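Stollside – Appel à participants : évaluation du kit de saisie portatif Gilterine

Publié le 17 février 2019
Référence : GIL-218
Statut : ouvert

Stollside recherche des opérateurs pour évaluer le kit Gilterine, destiné à l'enregistrement de démonstrations de manipulation à deux mains. Les essais portent sur l'ergonomie des poignées, la tenue des marqueurs et la lisibilité de la notice.
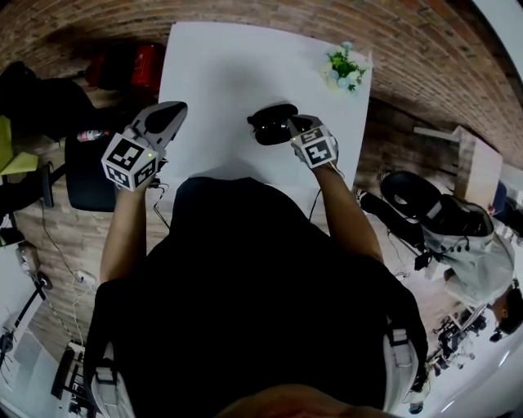
Travail sur table, une pince dans chaque main.

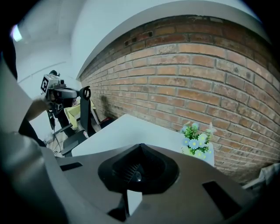

Le kit soumis à l'évaluation comprend deux pinces à main, leurs câbles, un sac à dos et le logiciel d'enregistrement Prellex. La version de série est prévue pour novembre. Les défauts relevés par les participants seront transmis au bureau d'études Bouzid, chargé de la mécanique des doigts.

Déroulement

Chaque participant effectue 6 séances de 62 minutes, pauses non comprises. Une séance se compose de tâches courtes en position assise : saisir, déplacer, orienter, passer un objet d'une pince à l'autre. Les consignes sont remises par écrit au début de la séance. Un questionnaire est rempli à la fin de chacune d'elles ; il porte sur la fatigue du poignet, l'effort de fermeture et la gêne due aux câbles.

Profil

Majeur, lecture courante du français. Aucune expérience en robotique n'est exigée. Gauchers et droitiers sont admis. Les personnes ayant subi une opération de la main ou du poignet dans les douze derniers mois ne peuvent pas participer. Port de lunettes accepté.

Conditions

Indemnité forfaitaire de 30 euros par séance, versée par virement après la dernière. Toute séance interrompue à l'initiative de Stollside est due en totalité. Frais de transport non remboursés.

Données

Les pinces enregistrent des images et des trajectoires. Des personnes présentes dans la salle peuvent apparaître à l'image. Un formulaire de consentement est à signer avant la première séance ; le retrait est possible à tout moment, sur simple demande écrite.

Candidature

Envoyer par le formulaire de contact de Stollside : disponibilités en semaine, main dominante, tour de paume en millimètres. Indiquer la référence dans l'objet. Une réponse est adressée à chaque candidat, y compris en cas de refus.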